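Home Threads Saved About Log in

Védís Ketilsson
May 2, 2021 · 4 min read

1/ Went to the open day at Nurninmont, the automation place behind the retail park. I have driven past it for years believing it made conservatories.

2/ You sign in on a tablet, the tablet prints you a badge, and the badge says KETILSON. One S down before I'd got my coat off.

3/ The talk first. A man from Farex (they do the software, I think, or they own the people who do the software) showed us 26 slides. Slide 4 was a handshake. Slide 19 was a different handshake.

4/ He said the word "dexterity" with enormous tenderness. The woman next to me wrote it down and underlined it.

5/ Then the demonstrations, which is what we'd all come for, that and the flapjack. The big arms are in the back hall behind yellow railings, and you may look at them from a respectful distance while they don't move. Insurance.

6/ The small ones are upstairs in a carpeted room and those do move. I went up meaning to stay five minutes. Missed the whole tour of the loading bay.

7/ Red cubes, a white plate, a black bucket. The arm is after the cubes. It's a black thing all brackets and little round holes, like the Meccano my brother wouldn't share, with a strip of yellow-and-black tape up near the top in case you'd mistaken it for a hatstand. 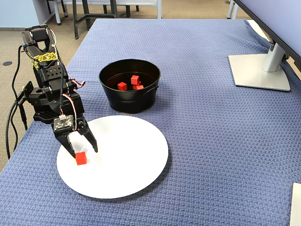

8/ WHAT THE JOB IS

Plate to bucket, one cube at a time. My nephew mastered this at eleven months and has since moved on to putting toast in shoes. But he has two hands and an unfair head start, and he never once let me watch from that close.

9/ The demonstrator told us the arm had been through 1047 practice goes before the open day. I asked whether it had enjoyed any of them. She said people ask that a lot, in the voice of someone who'd like them to stop.

10/ There's a pale plastic pad on the inside of one of its fingers. I asked what it was for and got a really good answer, with friction in it, of which I retained the word friction.

11/ What I hadn't expected is how hard it is to leave. You see the two fingers hanging open over a cube and you hold your breath. Eight grown adults in lanyards, leaning in. A man in a cycling helmet whispered "go on, son".

12/ I did a bit of sums on the back of the leaflet. The kit on the table costs less than my boiler. The big ones downstairs cost more than my house, though to be fair so does the flapjack round here.

13/ Asked about jobs, as you do. The Farex man said the idea was to free people up for more rewarding work. I asked him to name some. He went to see about the projector.

14/ Meanwhile, upstairs, the work at hand went on being done. I went back for a second look and the bucket was doing nicely.

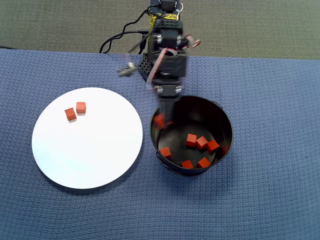
Six in the bucket, one in its grip, two waiting on the plate.

15/ The gripper's a blur in that one. So would you be, with two left before your break.

16/ Things I learned from the wall posters: Sala is a training scheme. Skesach is either a type of joint or the name of the meeting room. I was too far in by then to ask.

17/ They had 200 tote bags and almost no takers, so I've come home with three. If you live on my street, check your doorstep.

18/ Would I go again? Yes. They're running another in June, with the loading bay tour first so that people go on it.

19/ My mother has just rung to ask how the conservatories were.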